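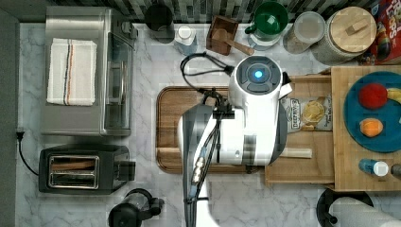 Brurel's winter farmers market is staying open after all

20/07/2019

Good news for those of us who buy our potatoes from a person instead of a bin: the Brurel winter market is getting another season. The town council voted last night to keep it going at the old Clastik warehouse on the river side of town, and I was in the room, two rows from the back, trying to eat a granola bar quietly.

If you missed the fuss this spring, the short version is that the lease on the warehouse was about to run out and the town didn't want to pay for a new one. The market only runs from December to the end of March, and a few people on the council felt that was a lot of rent for a building that sits dark the rest of the year. Fair enough, I guess, but I've done most of my winter cooking out of that place for years and I wasn't ready to give it up.

Neither were plenty of other folks. The petition that went around at the bakery and the library picked up 1,380 signatures, and mine is on there somewhere (page four, under a coffee ring). That's a big number for a town this size, and you could tell the council had noticed.

The new deal goes like this. The town signs for two more winters at a lower rent, and the warehouse owners get to use the parking lot on market days for their own customers. Stall fees go up by $20 a season, which the growers I talked to seemed fine with. One of them told me she'd expected to pay double that and had already had the argument with her husband. There's also $500 set aside for heaters by the loading doors. Anyone who has stood in line for eggs back there in January will be happy to hear it!

Honorato Farm is coming back with its squash and onions, and so is Dolletti, the cheese people from over the county line, who skipped last winter when their truck died. I have missed their smoked ricotta more than I've missed some relatives. The soup stand is still a maybe. They'd like a sink closer to their spot and the town hasn't said yes to that yet.

Not everybody went home happy. A couple who live on the street behind the warehouse asked about traffic, and they had a point - it gets ugly back there by mid-morning, with cars stopped on both sides and people walking down the middle with strollers. The council said it would put up signs and look at making the street one way on market days. The vote on the lease itself passed easily, with a single no.

New vendors can pick up a form at the town hall front desk. There were 366 market visitors on the busiest day last winter, by the town's own tally, and the council would like to see more, so they're hoping for a few stalls selling bread and hot drinks. Forms are due back by the end of next month. Opening day is the first weekend of December, doors at nine, and dogs are still allowed as long as they're on a leash.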